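Buying the Second Robot First on the Screen

December 20, 2022

When I asked the equipment planner at Cidlow how she spends her budget for robots, she did not begin with the robots. She began with a door.

"We have a care residence in Kirnville, and every room there has a door which the staff opens with the elbow, because the hands are full," she said. "So the first question for any machine was, can it open the door. If it cannot, I do not want to hear the price."

Cidlow runs residences and small hotels, and it has been looking at two-armed mobile robots for carrying linen and meals between rooms. She asked me not to print her name, as the negotiations with the supplier are still open. We spoke for most of an afternoon in November, and she answered the remaining questions by mail.

The company owns one robot today. It was bought from Bundex, with two arms and a gripper on each, and it stays in the test apartment on the ground floor in Kirnville. The plan for next year is to have 3 of them. Between the one and the three there is a budget process which she describes as "slow, but I prefer slow."

What the first one taught

I wanted to know what went wrong with the first purchase. She did not like the word wrong.

"We bought it as you buy a washing machine. We compared the weight it can lift, the hours of the battery, the guarantee. All these numbers were correct. But for a washing machine you already know the laundry. For the robot we did not know the work."

The cost which surprised her most was the preparation of the rooms. Thresholds had to be made lower, some furniture had to be moved, and the wireless network was not good enough in the corridor. None of this was in the quotation from Bundex, and she says that it also should not have been. "It is our building. The supplier sells the robot. I was the one who had to ask what else we must buy, and I asked it late."

The second surprise was grippers. Fingers are treated in the contract as a wearing part, like tires on a car, and the first order included no spare set. When a pair had to be replaced, the robot stood still for 2 weeks. In the new budget, spare fingers have their own line, and she does not allow this line to be used for anything else.

Simulation before the order

For the next purchase, Cidlow decided to do a large part of the evaluation in simulation. The work is done with Kongkaew, a small engineering office that models rooms and lets a virtual robot try the tasks in them. The rooms contain doors, tables, chairs and the small objects that people leave lying on furniture.

She was skeptical at the beginning. "I thought, this is a computer game and they want that I pay for it. Then I saw how many attempts they can do in one night. In the test apartment we need a person standing there with the stop button for every attempt."

In the first round, Kongkaew ran 1,164 attempts at the door task, with the door in different positions and the robot arriving from different angles. She has the results in a spreadsheet, and she reads it in her own way. She does not look first at how often the robot succeeded. She looks at how the failures are grouped.

"If it fails everywhere a little, then this is a question for the software people. If it fails always when the robot comes from the same side, then maybe I need a longer arm, or maybe I need to move a table. A table I can move for free."

This changed one decision already. The planner had reserved money for a model with a longer reach. After she went through the failures with the engineers, they found that many of them came from the place where the base stopped. The arm had to stretch far to the side when it could have been closer. The longer model is still on her list, but only as an option, and the money was moved to training for the staff.

She also asks for pictures from the runs, and not only for tables of results. Her reason is that the people who approve the budget have never seen a robot reach for anything. With a picture they start to ask about the width of the room, or about where the chair should be, and these are the questions she wants from them.

The render she showed me from one run looks down over the white body of the robot, with the tip of the right gripper nearly at the lower edge of the orange door and a table and a chair standing on the other side. 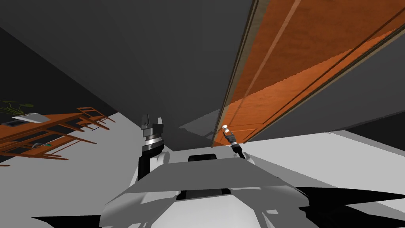
What goes into the budget

Her budget for the next year has the robots on the first page, and on the second page everything which the robots need. She insists that both pages are approved together. In the first year only the first page was approved, and the rest she had to collect from other departments, "like a person who goes from table to table to ask for salt."

The second page has spare fingers, changes to the rooms, network, simulation hours, staff training, and a reserve. Simulation is bought from Kongkaew in blocks of 2,000 attempts. She finds this a good unit, as she can explain it to the finance department without any technical words.

I asked if simulation can replace the test apartment. She said no, and quite quickly. A simulated door has the friction which somebody typed in. The real doors in Kirnville are old, and some of them are heavier in winter. Every task that looks good on the screen must be repeated in the apartment before she signs an order, and the contract with Bundex will include a trial period for this.

What would she advise to a company which buys its first robot now? She thought about it for some time.

"Write down one task. Not ten. Write where it begins and where it ends, and who is in the room. Then ask the supplier to show you this task and no other. They will want to show you a different one, which is nicer. You must be a little bit impolite."

The decision about the two additional robots is expected in the spring. Until then the engineers will continue with the door, and after that they will begin with the meal tray, for which she has not yet approved any money.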